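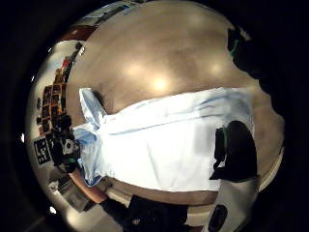
A button-up spread across the table, gloved hand on the right end.

I've folded enough shirts this month to have opinions about it, and my main one is that we throw out too many bad folds.

The usual rule on collection jobs goes like this. You fold, you check, and if the collar bunched up or a sleeve wandered off, you delete the take and go again. Of the 174 takes on my first list, 77 got marked for deletion, nearly all of them for looking messy. I think that's a mistake, and a pricey one — those are the takes where a person ran into trouble and had to do something about it.

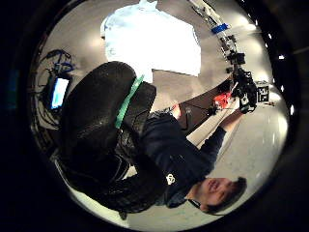 Clorkgate, November

Katsuhiko Ishida, who I argue with about this most weeks, takes the other side. He says a learner copies what it's shown, so show it clean work. Fair enough! I wouldn't feed it a hundred shirts rolled into a ball either. But his clean takes all start from a shirt laid nice and square, and when did your dryer last hand you one of those?

What I'd like is a second pile. Keep the tidy folds, sure, and next to them keep every take where the fold went wrong and got fixed, with a short note on where the fixing starts. The Tovano folks label theirs by fabric and sleeve length, which is handy, but I'd trade both labels for that one note.

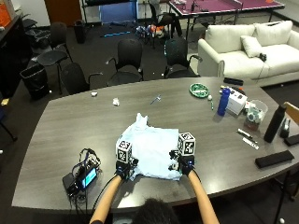
Pressing down the near corners while the collar end is still bunched.

There's a people side to this too. When you know a wobble means starting over, you slow down and get stiff, and you fold like you're defusing something. My own takes got looser (and quicker, roughly 170 in a week) once I quit worrying about the delete key. I'd bet that looser folding is closer to how folks do laundry at home.
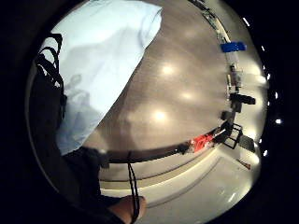

Ishida's comeback is that sorting the good mess from the useless mess takes hours, and he's right, it does. I'd still pay for the hours. Give me 100 takes with a few honest fumbles in them over a bigger stack of perfect ones, and let me pick which shirts we test on. He's agreed to the first half of that. We're still haggling over the shirts.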